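Datasets > Entertainment > Celebrity Endorsements > Tellport

# Tellport: celebrity adverts, annotated

Tellport is a catalogue of 120 television adverts in which a famous person pretends to own a kettle. Each row covers one advert: product type, length, whether the star speaks, and whether they look at the product or past it.

Compiled by Aisling Ó Ceallaigh and Povilas Vasiliauskas, who have both since stopped watching television.

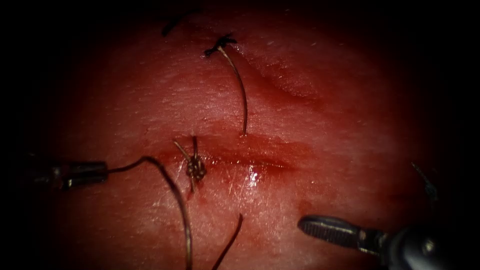

## What's in the files

- `adverts.csv`, one row per advert
- `songs.csv`, for the ones who insisted on singing
- `notes.txt`, mostly Povilas complaining about shampoo

The `sincerity` column runs from 0 to 100. Nothing has scored 100. A yoghurt advert came close in May and was marked down on appeal. 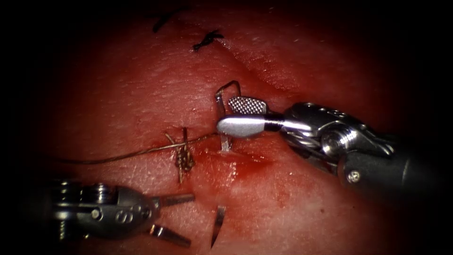
Scores were given by 4 raters working separately, then argued over until somebody got hungry. Where they never agreed, the field is blank.

## Known problems

Skincare is over-represented.
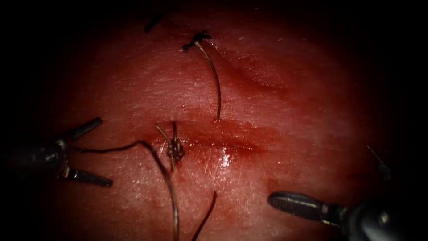
The `closeup` flag marks any shot where the product or the star's skin takes up most of the picture. Laimutė Siliņa wanted it stricter. By her rule the pinkish-red pad with the slit across it, lit in the middle and black at the corners, would pass, and most face cream adverts wouldn't. We kept the loose version.

Corrections to Parvathi Suvarna, with the row number please.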